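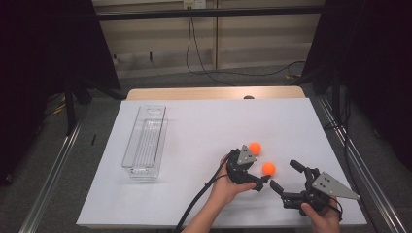
Mukska, the long clear tray from Bredholm, and two orange balls.

PRESS RELEASE
Koskela, 30/07/2019

Bredholm brings the Mukska tray to clubs, schools and home game rooms

Bredholm, the Koskela maker of storage for homes and small workplaces, presents its new organizer tray Mukska. The tray is made of clear plastic and has a long and narrow form, so that it can stand along the side of a table and leave the rest of the surface free. It will be sold through the Osteck stores from November.

The idea for Mukska came from a very common problem. Small round things do not stay where we put them. A ball for table tennis is light, it rolls with the smallest push, and after an evening of play there is often one under the radiator and another behind the door. Many clubs and families keep the balls in a deep box or in a bag, and then it is difficult to see how many are left or which color they have.

With Mukska the content can be seen from all sides. The walls are raised and ridged, and inside there is a partitioned channel. At one end the tray has a small oval opening which serves as a handle, and with this it can be pulled from a shelf or carried to the next table.

"We have made boxes with lids for many years and they are good boxes, but people told us that they leave the lid open all the time," says Senthil Palaniappan, product manager at Bredholm. "So for this product we started without a lid. You finish the game, you put the ball in the tray and you can go home. It should not take more thinking than that."

Before the final form was decided, Bredholm sent a questionnaire to sports clubs, after-school centers and youth clubs. The company received 93 answers. The wish which was repeated most often was to have a storage that stays on the table during the play, and the second was that children can use it without help from an adult. Several clubs wrote also that they would like to keep other things in the same tray, for example chalk, pencils for the score sheets and spare screws for the net.

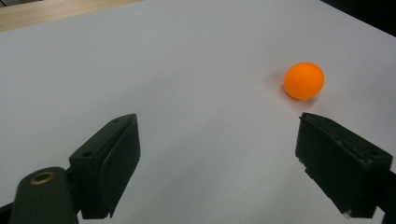

An orange ball on the white tabletop.

Bredholm recommends a light surface in daily use when small items are sorted. On a pale and even table a colored ball is found quickly, and this makes the tidying easier for players who are tired and want to leave. The clear plastic lets the color of the table come through, and for this reason the tray does not look heavy in a small room.

"I play myself, not very well, and I lose many balls," says Senthil Palaniappan. "At home I have the tray next to the table and my daughter uses it more than me. She has also put her hair clips there – I did not plan it, but it works."

Clubs and schools can already now apply for a free tray. Bredholm will give away 100 pieces of Mukska before the sale starts, with a maximum of two for each club or school. The application is written in free form and should mention the name of the club, the delivery address and in a few words what the tray will be used for. Trays are sent in the order in which the applications arrive.

Mukska should be washed by hand in warm water with a mild soap and dried with a soft cloth. Rough sponges can leave marks on the clear plastic.

About Bredholm
Bredholm designs and sells trays, boxes and shelf inserts. The office and the warehouse are located in Koskela. The products are available in the Osteck stores and by direct order for clubs, schools and companies.

Press contact
Senthil Palaniappan, product manager, Bredholm, Koskela
Pictures in print quality are sent on request.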